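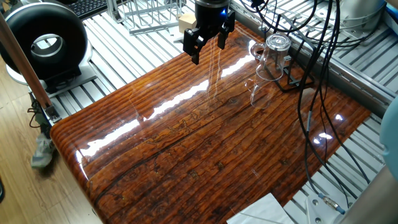 Assunta Sanna reckons I should've just sold the lot and saved myself the rent. She left that under my last post and fair enough, she's been saying it since spring. But half of it is mum's and I'm not ready, so. Storage it is.

Quick update then as I've got to be out the door in a bit.

Looked at two places. Astmont first, the one by the ring road. Nice reception, free coffee, a man very keen on telling me about the alarm. The unit itself was fine, dry, on the first floor, lift big enough for a sofa on its end. Then the price. First month cheap, after that it jumps, and you have to buy their padlock and their insurance even if your house policy covers it. Mine does, I rang and checked. Didn't matter. Came away with a leaflet and a bad mood.

Plokano was the other. No coffee. Gravel yard, row of lock-ups with roll doors, you drive right up and unload. No heating, which bothered me for the books and the piano stool, but Genowefa Borkowska in the office let me stand in an empty one for as long as I liked with the door down and I couldn't smell any damp at all. Bring your own lock. Deposit is £400 which made me wince, back when you leave if it's swept out.

Signed for 4 months. Can always go on longer, they only want two weeks notice.

Things I got wrong on moving day, in case its any use:

Put the boxes I need in October at the back. Of course I did.

Didn't measure the wardrobe. It went in but only lying down, so now it's taking up the floor and everything else is piled on top.

Hired the van from Czerwiński for a half day. Should have been a full one. Two trips, second one in the rain, and I was late back and got charged for it.

Wrote "misc" on most of the boxes. All of them misc.

Still need pallets or something to get the mattress off the concrete, someone must be giving them away. And a better torch, there's no light in there once the door's down.

Assunta, if you're reading, the blue armchair is yours if you come and fetch it. Right, bus. More when I've found the kettel.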